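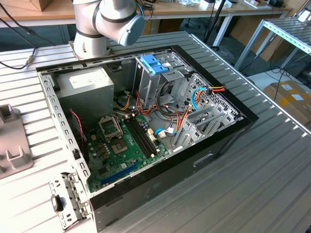
Taking a PC apart, one cable at a time

Student teams at Celham are asking a robot to do a job most of them learned in an afternoon with a screwdriver

The second-year automation course at Celham College used to end with a pick-and-place exercise. Students wrote a routine that moved blocks from one tray to another, the blocks arrived where they were sent, and the marks clustered near the top of the scale. Staff concluded that the exercise had stopped telling them much about the students. Its replacement, introduced in September, is the dismantling of a desktop computer.

The task is stated on one side of paper. A tower case is laid on its side with the panel off. The team has eight weeks to write software that will unplug a named cable, release a drive from its bay and lift the drive clear without damage to either. The marking scheme gives 80 points for the work on the bench and the remainder for a written report. A broken connector costs more than an unfinished step, so stopping early is a legitimate choice.

Old office machines suit the purpose well. The layout inside varies little from one to the next, and the parts that are meant to be handled are often coloured. Blue plastic on a latch or a drive carrier marks a place where a person is expected to pull. Students can use this in their vision code, and most do, although blue also turns up on expansion slots and data cables. The Perov team lost its first fortnight to a detector that returned a slot on the motherboard with high confidence and ignored the drive latch altogether.

Teams take their names from the bays in which they work: Skevach, Perov and Hsu. Each has its own approach to the cables, which are by general agreement the hard part. A rigid object has a position and an orientation, and both can be measured. A bundle of power leads has neither in any useful sense. It moves when touched, it springs back by an amount that depends on how it was last folded, and it hides whatever is behind it.

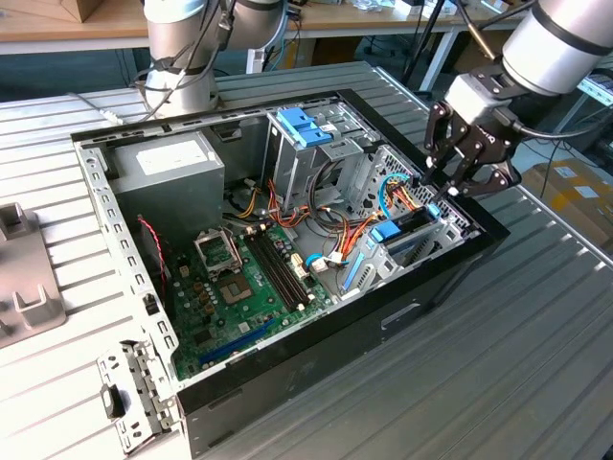
Three ways round a cable

Skevach treats the bundle as an obstacle. Its planner builds a rough volume around everything that is not metal or circuit board, then looks for a path to the target that stays outside it. The method is cautious and often reports that no path exists. When it does find one, the motion is slow but repeatable, and the team's logs are the easiest of the three to read.

Perov pushes the cables aside first. A closed gripper sweeps the leads towards the power supply, the system takes a fresh depth scan, and planning starts from there. The sweep has to be gentle enough to spare the connectors, and the team set its force limit by trial on a box of scrap looms. The weakness is that a lead may creep back after the scan has been taken.

Hsu collected demonstrations. Team members guided the arm by hand through 965 attempts at the same few movements and trained a model on the result. It copes with tangles that defeat the other two, but its failures are harder to explain, and the report requires them to be explained. Much of the team's time now goes on sorting bad attempts by cause.

Fingers and plugs

The choice of gripper limits all three. Three linked fingers will close round a drive or a handle with little trouble. A data plug is a different matter - it is small, it sits close to its neighbours, and it has to come out straight. Pulling at an angle loads the socket on the board.
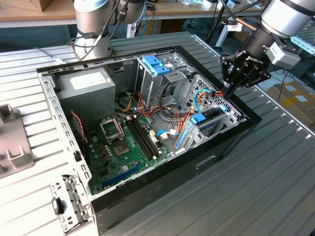 Two teams have written a routine that takes hold of the plug, pulls lightly, reads the force at the wrist and corrects the angle before pulling again. It adds time to every attempt, and time is not marked. The third grips as low as it can and relies on a good approach.

The bench equipment is shared with other courses, so each team has one long session a week and works in simulation for the rest. The simulator handles rigid parts well and cables poorly. Students are told this at the outset and tend to believe it after their first Friday in the lab. The course budget for the year is £2900, most of it spent on fingertips, replacement leads and second-hand towers bought by the pallet.

Refitting is not assessed. The course staff have considered adding it and have drafted a version in which the drive must be returned to its bay and the cable reconnected. For now it is listed as optional, and Skevach has asked for bench time in the final week to try it.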